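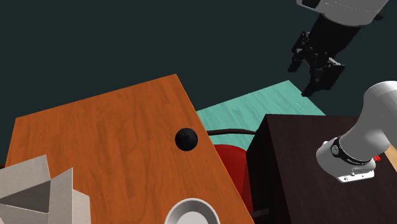 # Broltosmont Meal Diary Collection

Release notes and data card, second release. Published Nov 25, 2025 by the Bajwa Institute for Household Studies. The data manager for this release is Amna Rind.

## Summary

The collection contains written diary entries in which households in two districts, Alerby and Hotau, recorded what they ate, when they ate it and who was present. It was set up to support research on the timing of meals in the home and on the everyday words people use for them. It was not set up as a study of nutrition, and the entries should not be used to estimate intake of energy, salt or sugar.

The release holds 3,000 entries from 403 households. Entries were written by hand in a printed booklet, returned by post and typed up at the Institute. Scans of the booklets are not part of the release.

## What changed since the first release

- The Hotau households have been added. The first release covered Alerby only.
- The field `meal_name` now keeps the diarist's own spelling. The corrected form has moved to `meal_name_std`.
- Start times written as "half five" or similar are now read as 17:30 where the order of entries on the page supports it. In the first release they were left blank.
- 659 entries have a revised value in `people_present`. The earlier rule left out children under two years of age, and the booklet gave no such instruction.
- Two spelling errors in the column headings have been put right. Scripts written for the first release will need `ocasion` changed to `occasion` and `recieved` changed to `received`.

## Files

| File | Contents |
|---|---|
| `entries.csv` | One row for each diary entry |
| `households.csv` | One row for each household |
| `terms.csv` | Meal names as written, with the standard form |
| `booklet_text.txt` | Full wording of the printed booklet |
| `coding_rules.txt` | Instructions given to the typists |
| `LICENCE.txt` | Terms of use |

All files are plain text in UTF-8. Fields are separated by commas and text fields are enclosed in double quotation marks. Line breaks inside a diarist's note have been replaced by a single space.

## Fields in `entries.csv`

- `entry_id` — unique to the entry and unchanged from the first release
- `household_id` — links to `households.csv`
- `diary_day` — the day of the diary, from 1 to 14. Calendar dates are withheld
- `start_time` — 24-hour clock, blank if not given
- `meal_name` — as written
- `meal_name_std` — standard form, taken from `terms.csv`
- `room` — kitchen, dining room, living room, bedroom, outdoors, other
- `seated` — yes, no, mixed, blank
- `people_present` — whole number, including the diarist
- `occasion` — ordinary, birthday, religious, visitor, other
- `received` — yes if the food was brought or sent by another household
- `note` — free text, edited only to remove names and addresses

A blank means that the diarist left the space empty. The value `unread` means that something was written and two typists were unable to agree on it. These are different conditions and should not be merged without good reason.

## How the entries were gathered

Households were invited by letter. The letter was sent to addresses drawn from the public delivery list for each district, and a second letter followed where no reply had come. Any adult in the household could act as diarist. The booklet asked for 14 days of entries, but many households stopped sooner, and a few carried on past the last printed page on sheets of their own. The extra sheets were kept where the day could be worked out from what was written.

Booklets for both districts went out in January. This has a clear effect on the contents: there are few outdoor meals, and soups and stews appear often in the notes. Users who wish to make statements about the whole year should look elsewhere for the other seasons.

No payment was made. Each household that returned a booklet was sent a book of stamps.

## Typing and checking

Each booklet was typed once in full. A sample of 300 entries was then typed a second time by a person who had not seen the first version. Differences were most common in `start_time`, where the figures 1 and 7 were easily confused, and in `note`. The fields `room` and `occasion` gave little trouble, as these were tick boxes.

Where a diarist had ticked two boxes, the typist entered the first and recorded the second at the start of the note, in square brackets. This rule was adopted part of the way through the Alerby booklets. The earlier Alerby pages were gone over again, but it is possible that a small number of second ticks were missed.

## Meal names

Readers unfamiliar with either district should take care with `meal_name`. In Alerby, "dinner" is used for a midday meal by many older diarists and for an evening meal by most of the others, and some households use it for both within the same booklet. "Tea" may be a drink, a light meal or the main meal of the day. In Hotau the word "supper" is common and usually comes late, after the main meal.

The standard form in `meal_name_std` is based on the start time and on the order of entries. It does not record what the diarist meant. Work on language should rely on `meal_name` alone.

## Known limits

1. Households that eat together are likely to be over-represented. Several people who declined wrote that they had no proper mealtimes to report.
2. Single-person households often left `people_present` blank. The Institute has not filled these in.
3. Snacks are recorded unevenly. The booklet asked for "meals and anything else you sat down to", and some diarists took this to exclude food eaten standing, while others entered it with `seated` marked as no.
4. Entries from the last days of a booklet tend to be shorter — the notes in particular.
5. The two districts were chosen for convenience and do not stand for any wider area.

## Privacy

Diarists gave written consent to the release of their entries in edited form. Personal names have been replaced by a role, such as [daughter] or [neighbour], where the role was clear from the booklet, and by [person] where it was not. Names of shops, schools and places of worship have been removed. References to illness have been kept only where they bear directly on the meal and do not point to a particular individual.

Users must not attempt to identify any household. A household may ask for its entries to be withdrawn at any time, and withdrawn entries will be left out of the next release.

## Terms of use

The collection is free to use for teaching and research. Commercial use requires written permission from the Institute. Copies may be passed on in full, together with this file and `LICENCE.txt`. Single notes may be quoted in published work, provided that the `entry_id` is given.

## Suggested citation

> Bajwa Institute for Household Studies. *Broltosmont Meal Diary Collection*, second release. Data manager: A. Rind.

## Corrections and enquiries

Errors should be reported in writing to the data manager, giving the `entry_id` and the field concerned. Reports are checked against the original booklet. Confirmed corrections are listed in the notes to the following release, and the files of the present release are left as they stand.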